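Startseite > Projekte der Studierenden > Haushalt und Reinigung
Seite drucken | Seite per E-Mail senden

Das Waschbecken als Prüffläche: Wischen mit dem dunklen Tuch
Projektbericht, Modul Haushaltstechnik
Verfasser: Arwel Ifans

1. Ausgangslage

In meinem ersten Bericht habe ich über Arbeitsplatten geschrieben. Dieser zweite Teil behandelt das Waschbecken im Bad. Ein Becken ist für das Wischen schwieriger als eine ebene Platte, denn es hat einen flachen Rand, gewölbte Wände und in der Mitte des Bodens den Ablauf. Auf weißer Keramik sieht man außerdem jeden kleinen Punkt.

Als Grundlage diente mir die Anleitung aus dem Kistari-Heft, Seite 18. Dort steht, dass man oben beginnt und nach unten arbeitet. Ich habe diese Reihenfolge übernommen, aber in einem Punkt geändert — der Rand kommt bei mir zweimal dran, am Anfang und am Schluss.

2. Material

Verwendet wurde ein dunkelblaues Tuch. Die Farbe ist Geschmackssache. Ein dunkles Tuch zeigt bräunlichen Schmutz schlecht, und man weiß darum nicht immer, wann man es ausspülen soll. Dagegen erkennt man Fussel auf der weißen Fläche sofort. Das Becken hat einen verchromten Hahn und einen runden Überlauf in der Rückwand. Darunter steht ein weißer Unterschrank.

Den Reiniger Braltard habe ich für diesen Teil nicht benutzt. Die Dosierung auf der Flasche war mir nicht klar, und die Firma Kokell hat auf meine Frage bis Mai nicht geantwortet.

3. Beobachtungen

Der schwierigste Bereich ist der Boden um den Ablauf. Schmutzwasser läuft dort zusammen und trocknet als Band mit Flecken und Spritzern. Wenn man nur in eine Richtung wischt, schiebt man den Schmutz leicht an den Metallring und lässt ihn dort liegen. Besser ist es, das Tuch flach auf den Boden zu drücken und von der Seite zum Ablauf zu ziehen.

Eine zweite Beobachtung betrifft das Licht. Die Lampe an der Decke macht auf der Glasur lange helle Streifen, und unter diesen Streifen sieht man kleine Punkte schlecht. Ich empfehle deshalb, das Becken von mindestens zwei Seiten anzusehen. Auf dem Rand habe ich einzelne Punkte erst beim zweiten Hinsehen bemerkt.
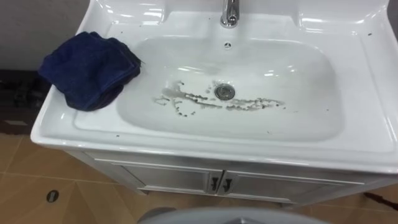
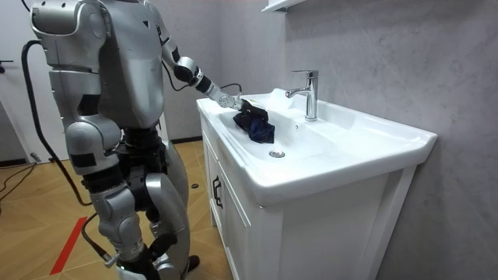
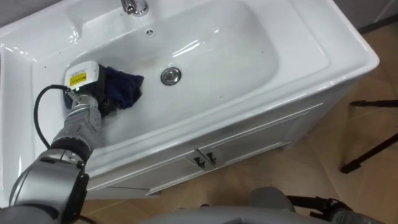
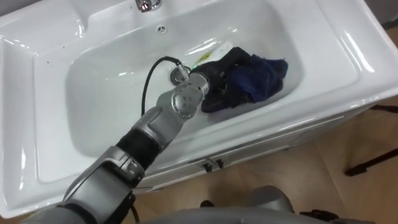

Zuletzt geändert: im Mai, 16:40 Uhr

4. Offene Fragen

Nicht untersucht ist bisher der Überlauf. Man kommt mit einem gefalteten Tuch nicht hinein, und eine kleine Bürste gehörte nicht zum Material. Auch der Sockel vom Hahn braucht eine eigene Methode. Für den dritten Teil möchte ich ein helles Tuch mit dem dunklen vergleichen, am gleichen Becken und mit der gleichen Reihenfolge.

Mehr zum Thema
– Arbeitsplatten richtig abwischen (Teil 1)
– Tücher falten und lagern
– Kalk an Armaturen: Bericht der Gruppe Bodin
– Ordnung im Unterschrank

Kontakt: Raum 214, Telefon Durchwahl 391 | © Projektseiten Haushaltstechnik | Nach oben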